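Call for participants: does "brain training" do anything at all?

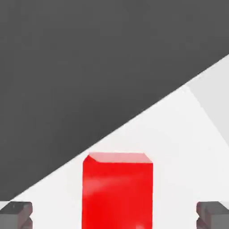
What we want to find out

Puzzle apps promise a sharper memory in a few weeks. We have read the adverts and most of the studies behind them, and we are not convinced. Too many were short, small and paid for by the people selling the app. Ours may well find nothing, and we will publish it either way.

Who can take part

Adults aged 27 or over who live in or near Usel and don't already use a puzzle app. Believers and doubters both welcome. We need 92 people.

What you would do

Play word and shape games at home for six weeks, or read a magazine for the same time - you don't get to choose which. Memory tests at the start and end, starting in August. Please don't practise for them.

What you get

465 francs, paid after the last test, plus train fares. No promise of a better memory.

To apply, write to Oliwia Kwiatkowski at the Rivum office. Complaints about the design go to Gebhard Rüegg, who has had a few already.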